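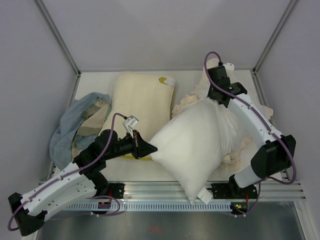
Kazue Kuroda had been promised a machine that could change a pillowcase by July, and it was already the end of spring. The laundry at Brevness did the linen for three hotels and a boarding school, and pillowcases were the job people asked to be moved off. You stood at a bench all shift, stripping and stuffing. She stood at the bay with her tea and watched the right arm take hold of the big white pillow by its top corner and pinch it up into a point. The left arm had its jaws open beside the pillow and had hold of nothing.

"Is it stuck?" she said.

"It's thinking," said Umesh Tomar. He had come over from Falby with the machine and slept at the guest house by the bus station. He had a laptop on an upturned crate and he did not look up from it.

"What about?"

"Where the other side is."

Kazue thought about that. She had worked at the laundry for 10 years and had never once wondered where the other side of a pillow was.

The left arm moved, closed on the air a little way short of the pillow, and opened again. Umesh typed something. It tried again and got a fold this time, then let it go.

"Devendra wants a number," she said. "For the meeting."

"What kind of number?"

"How many it can do in a shift."

Umesh rubbed his eyes. "How many do you do?"

"On a good day, 348."

He wrote it down on the back of a delivery note. She could see that he wished he hadn't asked.

Devendra Khurana came down after lunch with his jacket on. He managed the Brevness site and the one at Botudton, and he had put his name to the trial. He watched four attempts with his arms folded. On the fourth the two arms had the pillow between them, one at each side, and lifted it, and carried it a hand's width across the table. Then it slid out and landed on the blue cloth.

"That was better," said Devendra.

"That was better," Umesh agreed.

"But it hasn't got a case on."

"No. The case is a separate problem."

Devendra looked at Kazue as if she might have something to add. She said that a case had a mouth and you had to find it first, and half the time it was inside out. Umesh wrote that down too.

When Devendra had gone she put her cup on the floor and picked up a clean case from the trolley. She did it the way her first supervisor had shown her. Hand inside, pinch the far corners through the cloth, take the pillow by its corners and shake the whole thing down over it. She did a second one slowly so that he could watch her hands.

"You don't look at it," Umesh said.

"No."

"What are you looking at?"

"The clock, mostly."

He asked whether she would do it again while he filmed it on his phone, and she did it until the trolley was empty. It counted towards her total. By then the shift was nearly over and the dryers at the far end were being switched off.

"Will it be ready by July?" she said.

"It'll be able to pick one up."

"Every time?"

He turned the laptop round on its crate so it was out of the light. "Most times," he said.

She fetched another trolley and left it by the bay for the morning. Behind her the arms started up again.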